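Bimanual sorting in sim: Dendari fingers vs the Kalteo hand, which one would you keep?

morag_forsyth
Okay, I've been going back and forth on this since January and I need other people to argue with me. Two-arm tabletop setup, all in sim for now, cubes go in the bin that matches their color. I have gripper models for the Dendari parallel fingers and the Kalteo hand, and I can swap them on either side without touching the rest.

I ran 200 episodes with each. Dendari dropped or missed the grasp in 9 of them, Kalteo in 111. That's a huge gap and I don't trust it! Same controller, same cube sizes, same friction on the cubes. The Kalteo is supposed to be the nicer hand.

pidloop
What's the contact model on the fingertips? If you imported the Kalteo mesh straight from their CAD, you've probably got a convex hull closing off the gap between the fingers. Seen it a dozen times.

morag_forsyth
Checked that, the collision shapes are plain boxes on both. Took me a whole evening to redo them by hand, so please let it not be that.

The misses aren't random either. Most of them come when the wrist has to reach in low and sideways near a bin. Straight down is fine with both hands. 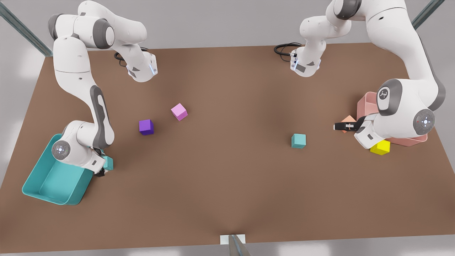 What I'd like to do is keep the Dendari on both sides and call it done, but my labmate wants one of each so we can say the policy handles mixed hands. I think that's asking for trouble when we can't even explain the first result - she thinks the mix is the interesting part.

osman_fanclub
Your labmate is right. If you only ever train on one gripper you've learned that gripper. I did a mixed run on the Osman controller last year and it was ugly for a while, then it settled down.

pidloop
"Ugly for a while" is doing a lot of work there. How many episodes?

osman_fanclub
533 before I'd show it to anyone. Still faster than training two separate policies, so I'm not sorry.

tinbadger
Different question, are you commanding the gripper by position or by force? The Kalteo hand is slow to close. If your controller starts the lift on a timer, it can be leaving before the fingers are shut, and a sideways approach would make that worse (less cube between the pads to begin with).

morag_forsyth
Position, and yes, there's a fixed wait before the lift. Ugh. I tuned that wait on the Dendari and never looked at it again.

tinbadger
There's your 111, I'd bet lunch on it. Wait for finger velocity to drop near zero and then lift.

pidloop
I'd still look at the low approach first. A longer wait won't help if the wrist is clipping the rim of the bin on the way in. Log contacts on every link, not only on the fingers.

tinbadger
Do both, sure, but the timer is a five-minute change and the logging isn't.

dalell_dave
Can I put in a word for the Dalell wrist camera while we're all here? I was using one overhead view and blaming the gripper for everything. Half of it was the arm blocking the cube at the last moment.

morag_forsyth
I'm feeding it cube poses right out of the simulator, no cameras in the loop yet, so I can't blame that one. Believe me, I would if I could. It's on the list for when we move to the real arms though.

Changed the lift trigger just now and started another 200 on the Kalteo, same seeds as before. Contact logging is on too, pidloop, so don't yell at me. I'll post both numbers when it's done.

osman_fanclub
And the mixed run?

morag_forsyth
After. Maybe. Don't tell my labmate I said maybe.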